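Restoring the sound of Altamley

June 20, 2018

The feature film Altamley, shot on a small budget over two winters, is back in the edit suite. The war drama was finished once already, and its distributor, Jallis, asked for a new sound mix before it goes to cinemas in December. The film's sound editor agreed to talk about the work on the condition that the credits do the naming.

The first mix was made for stereo. "It was built for a laptop and a festival screener," the editor said. "Dialogue sat at the right level, but the artillery had no low end at all. In a large room it sounded like doors closing."

The production had recorded its guns on a quarry floor with 6 microphones, 2 of them placed 900 metres from the firing position. Those distant tracks were left out of the first version. They are now the basis of every barrage in the second half.

"Distance is mostly a matter of timing and lost treble," the editor said. "You see the flash, then you wait. The first cut had the bang on the same frame as the flash, every time. We moved them all."

That change had consequences for the picture. Several shots were too short to hold the delay, and the director lengthened 4 of them. The siege of Drelodberg, the fictional town where most of the story takes place, runs slightly longer as a result.

The field hospital sequence took the most time. It was filmed beside a working generator, and the hum was printed into every line of dialogue. Filtering removed the hum and some of the actors' chest tone with it, so part of the sequence was re-recorded at Chambi, the post-production house handling the mix.

"Replaced lines are usually too clean," the editor said. "We played them back through a speaker in a canvas tent and recorded that."
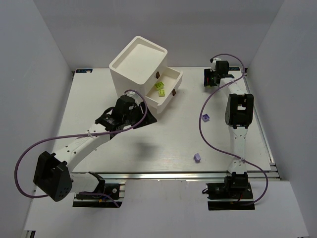

Jallis took a different view of the tent recordings, saying in a written reply that the original dialogue should stay wherever the words could be made out, even with some hum left under it. The two sides settled on a scene-by-scene approach, and the surgeon's long speech is the original take.

Music was reduced as well. The score now stops before the final assault and does not return until the credits. "There was a cello under the whole thing," the editor said. "I asked for it to be muted for one playback, and it stayed muted."

The final mix is to be checked in a full-sized cinema before the prints are delivered.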